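Cloths and Folding: Handout for Unit 4
November
By the course tutor, Tumum Household Skills Program

Welcome back, everyone, and thank you for bringing so many cloths from home last time (I have never seen so many colours of tea towel on one bench!). This session we leave the big sheets and bath towels behind and spend our time on the small grey cleaning cloth, the kind that lives under nearly every sink and hardly ever gets folded at all.

Have a look through these before you pick up your own cloth. 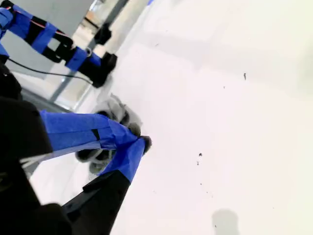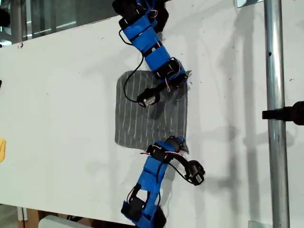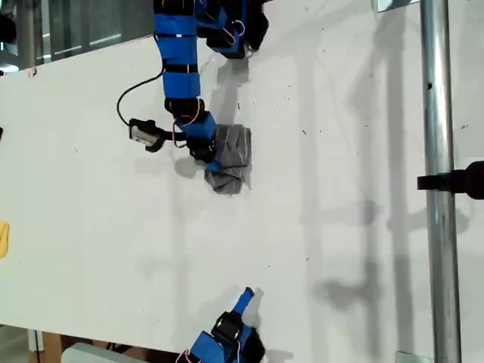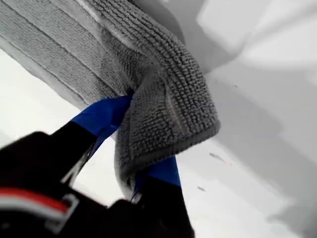
1. Getting to know your cloth

Put your cloth down on a plain, light-coloured surface. I like a white table for this, as a grey cloth shows up so nicely against it and you can see straight away whether the edges are square or wandering off. Run your fingers over one side and then turn it over and do the same again. On a lot of cleaning cloths the two sides feel quite different. In the last picture the flatter part has long ribbed bands, while the part that folds over is much nubbier, with small raised loops in rows. That difference is a great help to a folder! If you can feel which side you've got, you can tell which way up you are without fussing over it.

Now find the hem. Follow it all the way along with a fingertip, and notice the corners. The second picture has a roughly square cloth with rounded corners, and rounded corners can be a bit of a nuisance at first, as there's no sharp point to line up. Match the straight parts of the edges and let the corners look after themselves.

2. Lines are your friends

If your cloth has stripes or ribs, use them. Before your first fold, turn the cloth so that the lines run away from you, up the table. Bring the bottom edge up to the top edge and look at whether the lines on the folded part carry on in the same direction as the ones beside it. If they lean off to one side, your fold has twisted, and it's much easier to fix it now than two folds later. Plain cloths are harder, I'll admit, and for those you'll have to trust the hem.

3. Starting from a crumple

Most of us don't begin with a flat cloth. We begin with something more like the third picture, where one portion is fairly straight and the rest is bunched and folded over. Please don't shake it about (the bench next to you will thank you). Find the straightest edge you can see, rest one hand lightly on it, and use the other to draw the bunched part out a little at a time. Pinch near the hem, where the cloth is firmer, and lift before you pull. Then smooth from the middle outwards with a flat hand.

4. The fold itself

We'll use the quarter fold, which suits the Loteck drawer trays and most kitchen drawers at home as well.

- Bring the bottom edge up to the top and smooth the crease.
- Bring the left side over to the right and smooth again.
- Turn the folded edge to face you before you stack.

Keep your piles to 12 cloths. Any higher and they start to lean, particularly the nubby ones, which are springy and never want to lie down.

5. Practice before next session

Fold the same cloth four times, starting from a crumple each time, and jot down which step gave you the most bother. If you don't have a suitable cloth, there's a basket of spares by the door in the Grunton room, and you're very welcome to take one home. Just bring it back clean, please, and without fabric softener, as it leaves the loops feeling a bit waxy.

Next session we move on to fitted sheets, so do bring one if you can, and wear something comfortable.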